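**Help us find out what people are breathing at home – call for participants**

The Custach Indoor Air Study is looking for 64 more households, and we'd love yours to be one of them!

We're a small team based in Bronberg, and we want to know how much formaldehyde and other vapors build up in manufactured homes and newer apartments over a heating season. Most of the numbers people quote come from empty units with the windows shut. We want real kitchens, real pets and somebody frying onions at 6 p.m.

**Who can join**

- You live in a manufactured home, or in an apartment finished in the past ten years
- You plan to stay put from November through March
- Nobody smokes indoors
- Renters are very welcome (you don't need your landlord's permission)

**What you'd do**

We mail you two passive samplers, each small enough to sit on a shelf. You leave them out for a week, seal them up and send them back in the prepaid box. We repeat that three times over the winter, with a short survey each round on cooking, cleaning products and any new furniture. A home visit is optional and takes 55 minutes.

**What you get**

You'll receive $70 when your last samplers come back, plus a plain-language report on your own home. Your address is never shared, and you can drop out whenever you like.
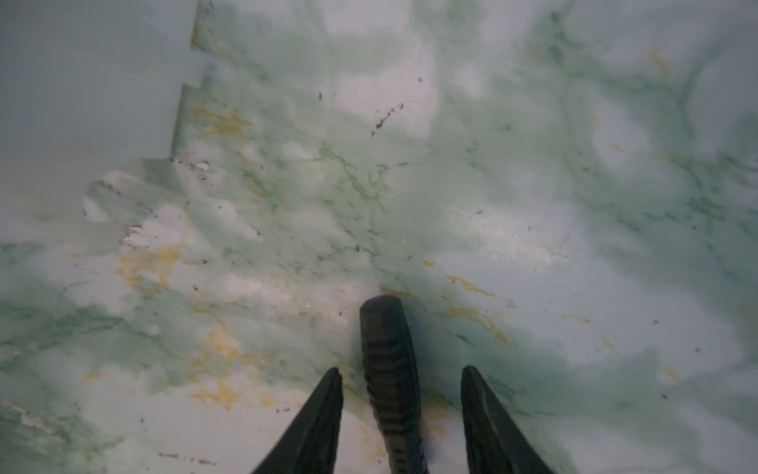

*Marble-patterned surface in green and yellow.*

**How to sign up**

Call Theophilus Dankwa at the Molefe Building front desk, extension 1688, any time between 9 a.m. and 4 p.m., or pick up a form at the Lumard branch library. Tell us what kind of home you have and when you moved in. Theophilus loves questions about samplers – ask him anything!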